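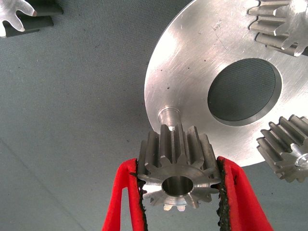
About us

Hi, I'm Milagros Palacios, and I started Brondevby with Mali Rosser in the back half of a building that used to sell garden furniture. We teach robot arms to put small mechanical things together. Gears onto pins, mostly. If you make gearboxes, or pumps, or anything else where somebody spends the whole day lining up teeth by hand, we'd probably get along.

Most companies use this page to tell you how well everything has gone. I wrote one of those. Mali read it, went quiet for a bit and then asked where the August business was. So you're getting the August business, because it explains how we work better than anything else I could come up with.

We had an arm called Lina (all our arms get names, I'm not sorry) running a planetary gear job for a customer, Stöckli. It's a nice little task on paper. Pick up a gear, carry it over to the plate, find the pin, lower the gear so the bore slides down over it, let go, go back for the next one. Lina had been doing it well for days and we'd gotten a bit pleased with ourselves.

Then she dropped one. It didn't drop far, and the gear landed on the plate and rolled off toward the edge of the table. Rhydian Rowlands, our test engineer at the time and still our test engineer now, did what every human being does when something rolls toward the edge of a table. He reached for it. Lina had already started back for her next pick and her fingers closed on the side of his hand.

He was fine! I want to say that early. He had a bruise and a very good story. The fingers are soft-ish printed parts with grippy pads and we run them at low force, so it could have been a lot worse, and that's exactly what bothered us. We'd been lucky with the hardware and careless with everything else.

So we stopped. I called Stöckli myself and told them their job would be 12 days late and why. That was not a fun call — I'd written out what I was going to say and then didn't say any of it — but they took it well, and they're still a customer.

Angharad Llewellyn ran the investigation. She made us all write down what we remembered before we talked to each other, and our accounts didn't match, not even close. The logs settled it. There were 2 separate faults and we'd only been looking for one.

The first was the pads. The black grip material on the insides of the fingers had been wearing and shedding crumbs, and a crumb stuck between a pad and a gear tooth is enough to let the gear twist. We'd all seen the crumbs. I'd wiped them off the table myself and thought nothing of it. The second was in our software. When Lina lost a part, she noticed, and then she simply carried on to the next pick. Nothing in there told her that a dropped part is the very moment a person is likely to stick a hand in.

Now a lost part means a full stop, and the arm won't move again until somebody standing clear of it presses the button. It's a physical button. We tried doing it on a screen and people leaned over the table to reach the keyboard, so that idea lasted one afternoon.
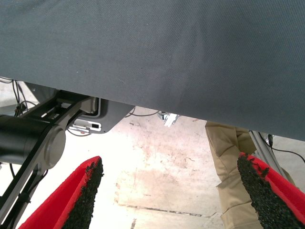
The other changes are duller, but I'm fond of them. Pads get checked at the start of every shift and the old ones go in a labeled bag, so we can see how they're aging. Anyone can stop any arm for any reason and doesn't have to justify it. Eluned Rosser (yes, related, she's Mali's aunt, and she'd want you to know she applied like everybody else) keeps the near-miss book, and she reads it out over lunch. She does voices.

We had 15 entries in the first month after we started the book, which scared me until Angharad pointed out that we'd had zero the month before and that zero was the scary number. Cables where feet go. An arm left powered up overnight. Me, twice, reaching in for a gear, after everything I've just told you.

These days there are 12 of us. We still do gears. We've also got a project called Zandora, a recovery system for dropped parts, so an arm can wait, check that nobody's near and then go find the thing itself. It works well on big parts and pretty badly on small ones, and Rhydian is being very patient with it.

If you'd like to visit, please do. Wear closed shoes, and expect Eluned to walk you through the stop buttons before you get any coffee. You're welcome to read the near-miss book too, and we'll happily send you Angharad's full report on August if you write and ask.

Milagros
Last updated 28th December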